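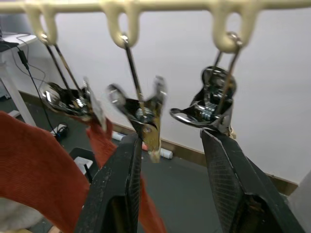
Chapter 7
Drying

Water leaves wet cloth in two ways. Some of it drips or is squeezed out as liquid, and the rest goes off into the air as vapor. The first part is quick and costs very little. The second part is slow, and it takes a great deal of energy, whether that energy comes from the sun, a heated room or an electric machine. Most of this chapter is about the second part.

You have already met evaporation in Chapter 4, where we looked at a pan of water left on a windowsill. Cloth behaves differently from a pan. The water is spread through thousands of small gaps between fibers, and some of it is held inside the fibers themselves. A wet towel has a far larger surface than a pan holding the same amount of water, so at first it dries much faster. Later, when only the water inside the fibers is left, it slows down.

What you will learn in this chapter

How cloth holds water, and why cotton holds more than polyester
What sets the rate of drying
How temperature, humidity and moving air work together
How to measure drying with a kitchen scale
Why some knits stretch on the line

Words to know: absorb, capillary action, evaporation, latent heat, relative humidity, saturated, vapor

7.1 A case to begin with

Zodwa Gumede runs the wash room at Tevidley, a small hostel near the coast. In January the hostel is full and the air is damp from early morning until late at night. She washes sheets, towels and kitchen cloths, and hangs them on lines in a covered yard. The yard has a roof but no walls on two sides.

For most of the year a sheet hung at 8 a.m. was ready to fold before lunch. In January the same sheet was often still damp at 4 p.m. Gumede first thought the washing machine was at fault, and that it was not spinning the sheets well enough. She weighed one sheet dry, then weighed it again as it came out of the machine. It had taken on 206 grams of water. She did the same thing in a drier month and got nearly the same result. The machine was doing its job.

Her next idea was that the yard was too cool. She hung a thermometer beside the lines and found that the January afternoons were warmer than the afternoons when the sheets had dried quickly. This puzzled her, and it may puzzle you. Warm air ought to dry cloth faster than cool air, and other things being equal, it does. But other things were not equal. The January air already held a large share of the water vapor it could hold, and there was almost no wind in the yard.

Her coworker Vusumuzi Steyn moved half of the lines to the open side of the yard and spaced the sheets farther apart. He changed nothing else. The sheets on the moved lines were dry by early afternoon. The ones against the wall were not.

Before you read on, write down your own explanation of what Steyn's change did. Keep it. You will be asked to come back to it at the end of Section 7.4.

7.2 How cloth holds water

Put the corner of a dry cotton cloth into a dish of water and leave the rest hanging over the side. The water climbs. It moves up through the narrow spaces between fibers and yarns, pulled along by the attraction between the water and the fiber. This is capillary action, and it is the same effect that draws water up a thin glass tube. The narrower the space, the higher the water can climb.

Cotton does something else as well. The fiber is made mostly of cellulose, and water molecules attach to cellulose readily. They enter the fiber and make it swell. Water held this way is harder to remove than water sitting in the gaps, and no amount of spinning will get all of it out. Polyester takes very little water into the fiber. A polyester shirt can feel soaked, but nearly all of its water is between the fibers and on their surfaces. Wool is a third case -- it can take in a good deal of vapor from the air before it feels wet to the hand.

The way a fabric is made matters too. A flat, tight weave has small gaps. A terry towel has loops that trap water between them. A ribbed knit has raised columns of stitches with hollows between, and it is usually thicker than a plain knit of the same yarn. Thick fabric has more water to lose for each square inch of surface, so it takes longer.

Knits also stretch. The loops of yarn can change shape, and water adds weight that pulls on them. A heavy sweater hung by the shoulders may dry longer than it was when it went into the wash. For this reason many knit garments carry a label telling the owner to dry them flat.

7.3 Units used in this chapter

Mass is given in grams (g) and kilograms (kg). There are 1000 grams in a kilogram. Volume is given in milliliters (mL) and liters (L), and there are 1000 milliliters in a liter. One milliliter of water has a mass very close to one gram, so if a towel loses 50 grams on the line, it has given up 50 milliliters of water to the air.

The drying rate is the mass of water lost divided by the time it took. We will write it in grams per hour. If a cloth goes from 140 grams to 110 grams in two hours, the rate is 15 grams per hour. This is an average. The true rate was probably higher in the first hour than in the second, and you will need several weighings to see that.

Activity 7A: Two cloths, one line

Work in pairs. Each pair needs two cotton cloths of the same size, a kitchen scale, a line, a clock and a notebook.

1. Weigh each cloth dry and record the mass.
2. Soak both cloths, wring them by hand and weigh them again.
3. Hang one cloth opened out to its full width. Fold the other into quarters and hang it from one corner.
4. Weigh both cloths every 20 minutes until the open cloth returns to its dry mass.
5. Plot mass against time for both cloths on one graph.

Keep the cloths out of reach of any heater or fan. If you spill water while weighing, wipe the scale and start that reading again.

Save your graph, as you will add a third line to it in Activity 7B, when the open cloth is dried again in front of a fan.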